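Perguntas frequentes – ensinar um robô por demonstração
Pukix, caderno de automação. Revisto em 8/3/20

Dá mesmo para ensinar um robô sem programar?
Dá para ensinar uma tarefa curta, numa bancada parecida com a do treino. Os folhetos costumam parar na primeira metade da frase. Alguém vai ter de limpar os dados, treinar o modelo e calibrar as câmeras, e esse alguém programa.

Qual a diferença entre teleoperar e demonstrar com a garra na mão?
Na teleoperação, a pessoa comanda o braço à distância e o robô executa. Com a garra na mão, a pessoa faz a tarefa ela mesma e o braço nem precisa estar na sala. A segunda opção é mais rápida de gravar, mas aceita movimentos que o braço depois não consegue repetir.

Quantas demonstrações são necessárias?
A Vulik fala em 58 para uma tarefa simples. No nosso ensaio de maio precisamos de 400, e a taxa de acerto ainda caía quando mudávamos a luz. Desconfie de qualquer número dado sem a descrição da bancada.

Quem grava precisa de treinamento?
Precisa. Reservamos 4 horas por pessoa e descartamos as gravações do primeiro dia. O kit da Berkimier promete "uso imediato"; não foi o que vimos.

Para que servem os marcadores quadrados nos dedos?
Para estimar, pela câmera, a abertura da garra. Se a mão ou o objeto os encobre, a leitura falha – confira isso antes de gravar a série inteira.
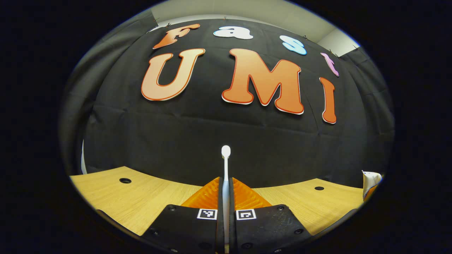
Vale também repetir a tarefa com outro fundo e em outra mesa. Um modelo que só viu um cenário pode ter aprendido o cenário.

Devo comprar agora?
Peça antes um teste com as suas peças, na sua bancada. A Kirkegaard aceitou fazer isso conosco; dois outros fornecedores mandaram um vídeo.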